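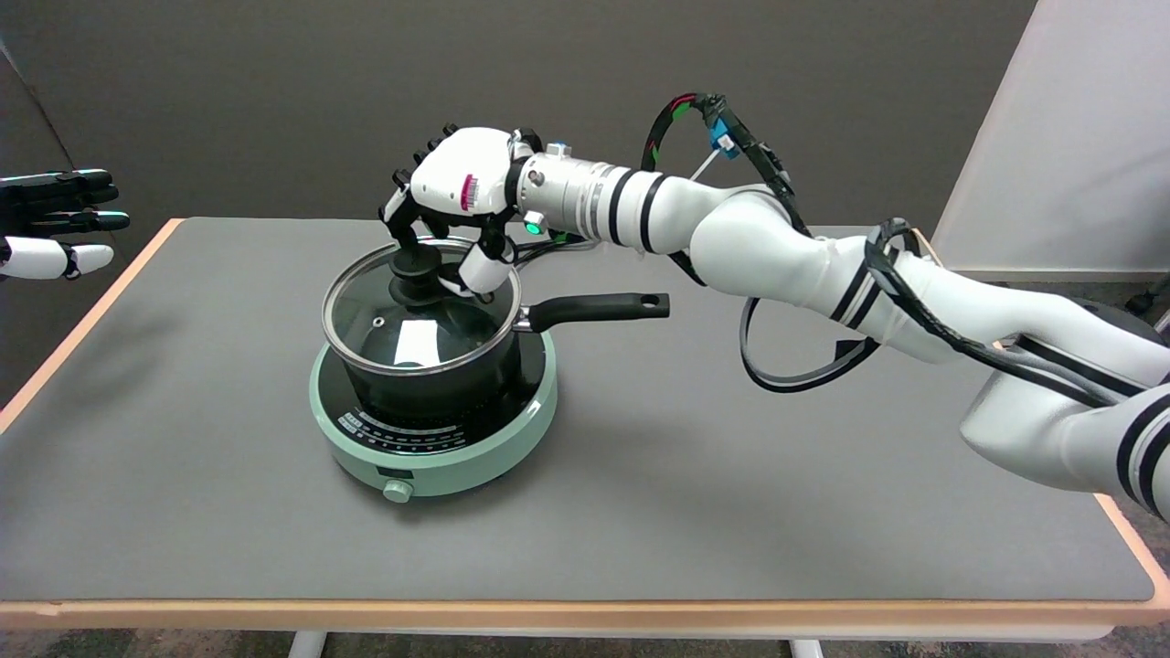
Figure 1. Saucepan with glass lid on the round cooktop.

4.2 Lids and knobs

Of the 651 kitchen complaints in the Haltside survey, a surprising share concerned lids. Peixoto blames the knob – small, central, and directly above whatever is boiling. Amaral blames cooks. We take no side, though a clear lid ought to discourage lifting, and our diaries suggest it mostly invites it.

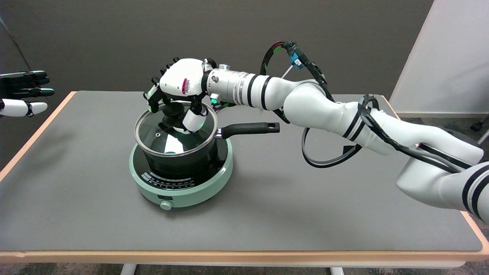
Figure 2. The black lid knob, held from above. The small vent hole is in the glass.

Long handles drew fewer complaints, chiefly from people who had walked into one.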